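Subject: Re: [sandu-interiors] Ceiling spots and molding gap, front room

On the evening of the 4th a list member wrote:

> Before anyone orders paint for the front room I would like a second
> opinion on the ceiling. I have only seen it from floor level and
> with the shades down. The survey sheet lists it as "flat, sound, no
> action", but the same sheet had the hallway down as sound and we
> ended up skimming half of it. Is there staining? Does the dark strip
> on the one side need to be masked or does it get painted in with the
> wall? Also please confirm whether the floor can be cleared, or
> whether I should allow for covering things in place.

Taking the ceiling first. It is flat and smooth, and I would leave the survey wording mostly alone. There are a few small dark specks, widely scattered, and one faint smudge toward the middle, more or less round and a little darker than the paint near it. I would not call it a stain on present evidence. It could be a hand mark or an old patch showing through.

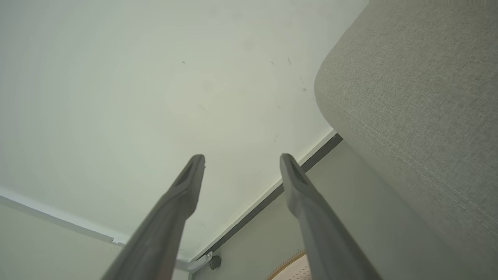 Front room ceiling, with the molding on two sides.

The white reads slightly green, and brighter toward one side. I would not try to match it from a photo. Sikar flat white, code 1266, is what the sheet calls for, and a test square next to the smudge will settle whether one coat covers. If the smudge comes back through, spot prime and allow a second coat over the whole ceiling, since a patch will flash in that light.

On the dark strip: mask it. There is a thin white line of molding along its upper side, and that line takes trim paint. The strip itself stays dark gray. The other side has the wider crown molding, white, against the gray-beige wall. I do not see the gap mentioned in the subject line, but I would run a finger along the joint before ruling it out.

There is also a white bracket or pipe fitting near the junction of walls and ceiling, with a small dark cylindrical fitting beside it on the wall. I don't know what the second one is. It may be a sensor. Please do not paint over it or back off any screws until it has been identified — the Clustar sheet for this address lists nothing at that position.

Now the floor. It is smooth gray with a slight satin sheen, and it should be treated as a finished surface. Drop cloths with a grip backing, please, and no tape directly on it. The baseboard is black and stays black, so cut in the white wall carefully above it.

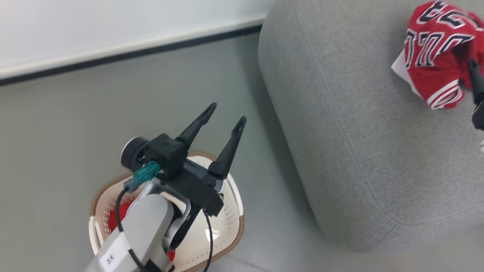
Floor, black baseboard, and the laundry basket.

The basket can go out of the room as it is. It is the white perforated plastic one with the brown-tan trim, and there is a red fuzzy piece of fabric in it, so keep it away from sanding dust. The big gray ottoman is upholstered and stands where the baseboard runs behind it. I would move it out too. If it has to stay, bring it to the middle and wrap it fully in plastic, underside included.

Revised allowance, replacing the one in ticket 3821:

ceiling: test square, then one or two coats
crown molding and thin white line: trim paint, one coat
dark strip, baseboard: mask only
floor: full cover, nothing taped down

The Illow order for trim paint has not gone in yet. I can hold it until the test square is dry. For rollers I have 2 short-nap sleeves left over from the hallway, and they should do for the ceiling.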